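Havlow
Desk drawers and old cloths, a short thread

1/
Spent the morning on the drawers in the shared hall. The white desks came with two drawers each and they'd turned into places to lose things. September seems like a good time to sort them out.

2/
Rule I'm using: everything comes out before anything goes back in. No lifting the pile and wiping under it. Pens in one tub, cords in another, paper straight to recycling.

3/
Cloths get checked at the same time. Thin ones go to the rag bag. The rest get folded in four and stacked on their side so you can see the colours.
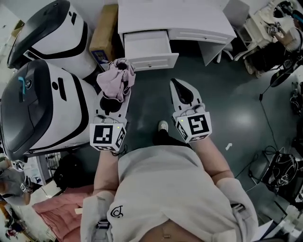 Pink cloth in the left gripper, drawer open and empty.

4/
The little round knobs loosen over time. Tighten them from inside while the drawer is clear. It takes a screwdriver and a minute.

5/
Liner is next. I bought the Brellik roll, 70 cents a sheet once you cut it down. Cut it a bit short at the back or it bunches up when the drawer closes.

6/
Cardboard boxes: if it has a label and someone needs it, it stays. If it's been there since last winter, flatten it.

7/
The hall is bigger than it feels from the desks. White walls with wide openings through to the next part, black railing up above, plenty of light from the ceiling. Dust shows up on everything. 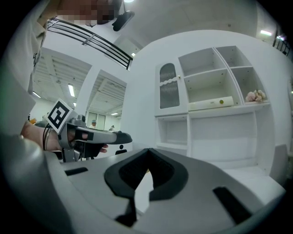
8/
What's left to do

Railings still need a wipe, top bar first, then the posts. Cords on the floor need clips. I priced a pack at Witel and they want too much, so I'll try Sandu.

9/
If you've got a drawer liner that stays flat without tape, let me know the name of it.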